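The Second Life of the Home Office

Somewhere in Furnley there is a man with three desks. He did not set out to own them. The first came from his sister, the second from a firm that was closing its floor and giving things away at the curb, and the third he bought, new, because the other two were the wrong height.

His name is Driss Fawzy, and he works from a corner of the dining room. The desks live in the garage, stacked like cafeteria trays. He works at the dining table.

I went to see him because I had the same problem on a smaller scale. After a year and a half of making do, most people I know have ended up with an office they never exactly planned. It spread. A lamp went up, then a printer moved in, then a drawer that used to hold napkins gave itself over to cables that fit nothing.

Orsolya Balogh clears out houses in Kiltberg for a living, and she has seen the inside of more of these rooms than anyone should. People will let go of a grandmother's china with a shrug, she told me, and then stand guard over a box of phone chargers. "I had a lady keep 30 of them," she said. "One phone."

Her own rule is a dish. Everything small that belongs to work goes in it at the end of the day, and whatever has sat there untouched until October goes out the door. I asked if it worked. She said it worked on her clients.

There is another school of thought, and it charges more. Máté Vass will come to your home, walk around it slowly, and send you a plan for 200 dollars. His plans are handsome. Mine suggested I "retire" the hallway closet as a place to take calls, a closet I had come to think of as my best room. It has a coat rail you can lean on.

He is right about the chair, though. Everybody is right about the chair. I sat on a kitchen stool for 57 days before my back filed its complaint, and I still argued with a salesman over the price of something with arms.

Csenge Oláh, who teaches bookkeeping over video from her bedroom, solved the matter by giving up. She bought a folding screen and put it between the bed and the work. The work side is a disgrace, she says, and she has stopped apologizing for it – her students see a nice wall and the top of a fern. At six she walks around the screen, a commute of 2 steps, and she swears she feels the difference.

I tried that as well. My screen fell on the cat, who now takes her meals in the hallway closet. Driss has offered me a desk.

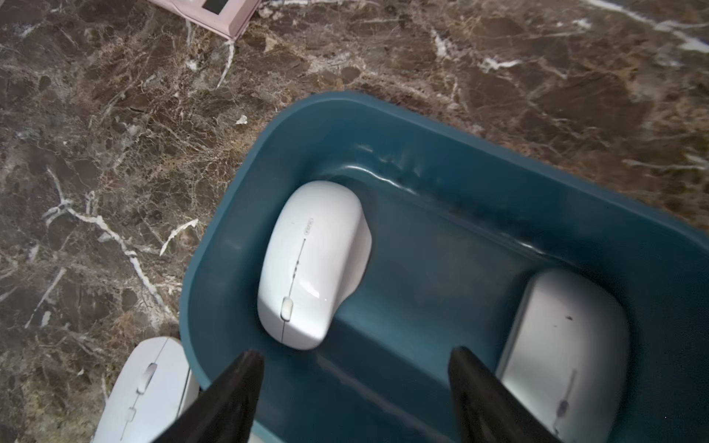
Photo: Mojtaba Zarei

Text first published 17/08/2021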